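# Chapter 6: From Detections to Commitments

Chapter 5 ended with a perception stack that returns, for each camera image, a list of detections with class, pose and confidence. A planner can't use that list directly. Detections appear and vanish between images, change class when the light shifts, and say nothing about whether the jar found in one image is the jar found in the next. The planner needs objects that persist long enough to be reached for, and it needs to know which arm has agreed to reach for them.

The layer that supplies both is called the *scene ledger* in this book. It sits between perception and planning, holds one record per believed object, and is the only component allowed to create, merge or retire a record. Every other module reads from it.

After working through the chapter, the reader should be able to:

- write an update rule that matches detections to existing records under partial occlusion;
- combine estimates from a fixed camera and a wrist camera without counting the same evidence twice;
- implement object reservations for two arms that share a workspace;
- decide when a record is too old to plan on.

Section 6.5 assumes the time synchronization material from Chapter 3. Readers who skipped it should go back for the part on capture time and arrival time, as most of the errors in this chapter come from confusing the two.

## 6.1 The running problem

The tabletop cell introduced in Chapter 2 is used throughout. Two arms are mounted along the front of a white enclosure and work toward the middle. The objects are small food jars and bottles grouped on a round tray. The task family is simple to state: pick a named container, move it to a named place, repeat. The difficulty is in the grouping. Containers that stand close together hide parts of one another from almost any viewpoint, and two arms working over one tray will want the same air.

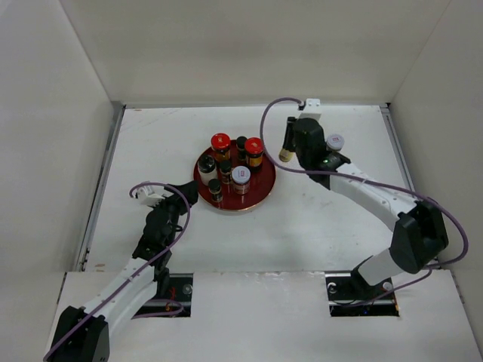
**Figure 6.1** The two-arm cell with containers on the shared tray, fixed camera view.

Three features of this layout matter to the ledger. First, class alone doesn't identify an object. Two of the jars have red lids, and a detector trained on lids will return the same label for both. The same holds for the small dark bottles with black caps. A record key built from the class name will collide as soon as the tray is loaded. Keys must be assigned by the ledger and carry no meaning.

Second, the arms are in the image. Any part of the tray can be covered by a link or a wrist during a motion, and the covered containers will drop out of the detection list. A ledger that deletes a record whenever its detection is missing will empty itself each time an arm crosses the tray.

Third, an object near a gripper may be supported by the table or by the fingers, and a single fixed view often can't settle which. The ledger has to store the attachment state as a belief and take evidence for it from the gripper's own sensors.

## 6.2 What a record holds

The smallest useful record has seven fields.

| Field | Type | Written by |
|---|---|---|
| `key` | integer | ledger, at creation |
| `class_belief` | distribution over labels | update rule |
| `pose` | transform plus covariance | update rule |
| `support` | tray, table, left hand, right hand, unknown | attachment rule |
| `last_seen` | capture time | update rule |
| `visible_expected` | boolean | occlusion check |
| `reserved_by` | arm name or empty | reservation service |

The field most often left out of first implementations is `visible_expected`. It is computed before matching. The ledger takes the current joint positions, renders the arm geometry from the camera's viewpoint, and marks each record whose predicted image region is mostly covered. A missing detection counts as evidence against a record only when that record was expected to be visible. Montecinos calls this *the alibi test* in his lecture notes, and the name is kept here.

A record in hand is treated differently. Once `support` is set to a hand, the pose is stored relative to the gripper frame and the world pose is derived from forward kinematics. Camera evidence then corrects the grasp offset, which changes slowly, and leaves the arm motion to the encoders, which measure it better.

## 6.3 The update rule

Each incoming detection set is processed in a fixed order:

1. Propagate all records to the capture time of the image.
2. Run the alibi test and set `visible_expected`.
3. Compute a matching cost between each record and each detection.
4. Solve the assignment.
5. Update matched records.
6. Lower the existence score of unmatched records that were expected to be visible.
7. Create tentative records for unmatched detections.

The cost in step 3 is a sum of a pose term and a class term:

```
def match_cost(rec, det, w_class=0.3):
 d = pose_distance(rec.pose, det.pose)
 if d > GATE:
 return INF
 c = 1.0 - rec.class_belief[det.label]
 return d + w_class * c
```

The pose term dominates on purpose. With similar containers in one cluster, position is the better witness to identity over short intervals, and class is useful mainly for breaking ties or for recovering after a long occlusion. A large `w_class` gives records that jump across the tray whenever a label flickers.

Step 7 creates records as *tentative*. A tentative record can't be reserved or planned on. It is promoted after enough consistent matches; the Flikside codebase, which the exercises use, requires 15. Lower values make the system feel quicker and fill the ledger with ghosts from glare and reflections.

## 6.4 Two cameras, one record

The fixed camera sees the whole tray at modest resolution. A wrist camera sees little of the cell, but sees it closely. The two also fail in different ways. Errors in the fixed view are mostly occlusion. Errors in the wrist view come from motion blur, exposure and the calibration between camera and hand.
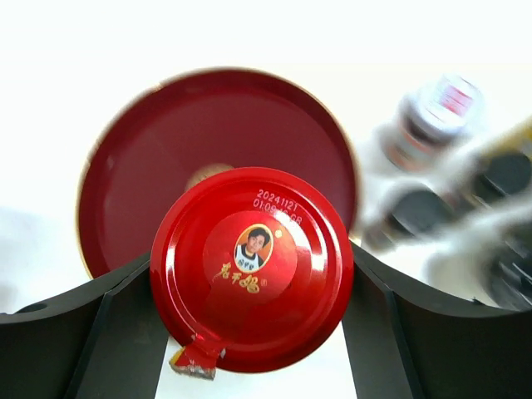 Fusion weights should depend on where in the image a detection falls and how the hand is moving, and a single constant per camera won't do. The Gosel detector used in the exercises reports one confidence per detection, which hides this dependence. The wrist view above shows the range that a single image can contain. The red lid between the fingers is sharp enough that the portrait and the printed date code 20241121 can be made out, while the containers to the right are blurred and one dark cap is smeared well beyond its true outline. A center estimate taken from that smear may be badly biased, and its covariance has to be widened accordingly. The lid also hides the body of its own jar and part of the tray behind it, so the alibi test must include held objects in its occluder set along with the arm links. Leaving them out is a common error, and it produces a steady loss of confidence in whatever lies behind the hand.

A workable covariance model for the wrist camera multiplies a base value by two factors: one that grows with the image-space velocity predicted from joint rates, and one that grows with distance from the focal range. Both can be fitted from logged data. Bravo's fit for the Ketthorpe dataset used 2233 wrist images and is reproduced in Table 6.4, at the end of the chapter.

Evidence must also be kept independent. If the wrist detector is given a prior from the ledger, its output already contains the fixed camera's opinion, and adding it back as a fresh measurement makes the covariance shrink without cause. Either run the detector without the prior or subtract the prior's information before the update. The first option is slower and much easier to debug.

## 6.5 Reservation and staleness

An arm that intends to grasp a record first asks the reservation service for it. The service grants the request if the record is confirmed, unreserved and fresh. Each grant carries a lease, and the arm renews the lease while it moves. A planner process that crashes stops renewing, and the record comes free without any cleanup code – a property worth having in any shared table.

Reserving the object isn't enough when containers stand close together. Opening the fingers over one bottle claims space that belongs to its neighbors. The Ledesma planner handles this by reserving a swept volume along with the key, and refusing any grant whose volume meets one already held. Section 6.7 compares this with a coarser scheme that locks the whole tray. The coarse lock wastes arm time but can't deadlock, and for a first implementation it is the better choice.

Freshness is measured from `last_seen`, in capture time. A record supported by the tray can be planned on for longer than one on the open table, provided that no arm has entered the tray volume since it was last observed. Once an arm has entered, every unreserved record on the tray should be marked for re-observation before the next grant, whether or not contact was sensed.

## Warm-up problems

**6.1** A ledger deletes any record that goes unmatched for 52 consecutive images, with no alibi test. Describe an arm motion that causes a stationary jar to be deleted and then created again under a new key. What happens to a plan that holds the old key?

**6.2** Modify `match_cost` so that records supported by a hand can match only detections inside a gate centered on that hand. State one failure this prevents and one it introduces.

**6.3** The replay log for this chapter contains 3932 detections from the fixed camera. Run the update rule with `w_class` at 0.3 and again at 3.0. Plot the number of key changes per minute for the two red-lidded jars and explain the difference.

**6.4** A wrist camera and a fixed camera report the same lid with capture times that differ by one fixed-camera period. The arm is moving. Write out the propagation step for each, naming the frame in which the pose is stored.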